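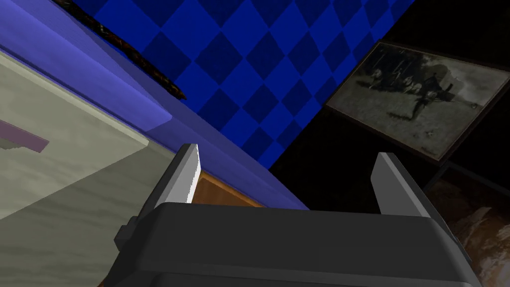
Dineo Swanepoel asked me last week why we should pay for simulation at all, when the same money buys half of a second arm. I will start with her question.

Slide 2. The budget we have is 3000 per month until September. It must cover simulation licenses, the gripper, and spare fingers. Say the number slowly, people will write it down.

Slide 3. Order of buying. First the licenses, for 5 seats. Then one gripper with two fingers, from Hendricks or from Erkico. Both offers are in the handout. Erkico is cheaper, but the delivery is 11 weeks. Stella Chege prefers Hendricks and she may want to speak here. Give her two minutes.

Slide 4. What simulation tells us before we sign: if the fingers open wide enough for our parts, and if the gripper body hits the counter or a cabinet. It does not tell us how fast the finger pads wear. For this we need the real gripper, so please keep the line for spare parts in the plan.

Slide 5. Open points. Service contract, still no price. Training at Skedell, two people, travel not included. Ask Siyabonga Matlala if his team can share the cost.

If there is time, show the price table again and take questions.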